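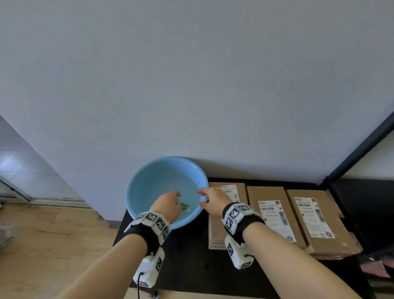 Help wanted: hand washing and parcels, a few mornings a week

Hi! I run a small secondhand linens shop out of a back room in Mevstead, and I could really use another pair of hands. I buy old handkerchiefs, napkins and baby things, wash them by hand, iron them and mail them off to new homes. It's just me at the moment, and the pile is winning.

The job is pretty simple. You'd wash the small stuff in a basin (no machine, most of it is too delicate), rinse it, roll it in a towel and hang it on the rack by the window. While a batch soaks you'd get parcels ready – check the label against the order, tape up the flaps, put the boxes in the hallway for pickup. I do all the buying and answer all the emails, so you won't have to talk to a single customer unless you want to!

You don't need experience. I'd love someone who doesn't mind having wet hands for a good part of the morning and who reads a label twice before sticking it on. I once sent a whole christening set to Nollstead that should have gone to Gerkow, and I still feel bad about it. If you know how to get old tea stains out of cotton, please come and teach me.

Hours are 3 mornings a week, starting at 9, and we finish at noon or when the rack is full. You can pick which mornings as long as they stay more or less the same. Things get busy in November, so I may ask for an extra one then – paid the same, and you can always say no. The work is standing up mostly, but there's a stool. I use unscented soap and I'll buy gloves in your size if you want them.

The room is upstairs with no elevator, sorry. There's free parking behind the building and a bus stop about 634 feet down the road (my neighbor measured it for some reason).

If this sounds like you, drop a note through the door marked Sqalli Linens or write to PO Box 3231, Mevstead. Tell me a bit about yourself and which mornings you can do. No résumé needed. I'll ask you to come by for a paid hour first so we can both see how it goes, and there will be coffee.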